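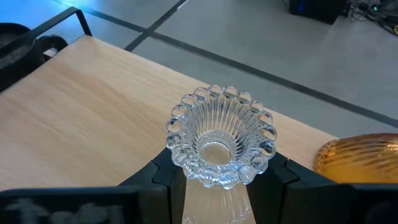 Clear glass candlestick with a beaded rim and ribbed cup.

Getting Wax Out of Ribbed Glass

Every list I read says to put the candlestick in the freezer and the wax will pop right out. Maybe from a smooth one. I tried it with a ribbed cup in September and spent the evening picking at the grooves.

What I do now is duller. Fill the cup with warm tap water – never boiling, old glass can crack – and leave it 11 minutes. Push the soft wax out with a wooden toothpick, working along the ribs. Wipe with a paper towel before you wash, and keep the wax out of the drain.

Vinegar? It takes off hard water film. I have yet to see it do a thing to wax. Baking soda paste I'd skip, as it packs in between the beads.

Dry with a lint-free cloth, and use a cotton swab at the bottom of the cup.

Settimio Caruso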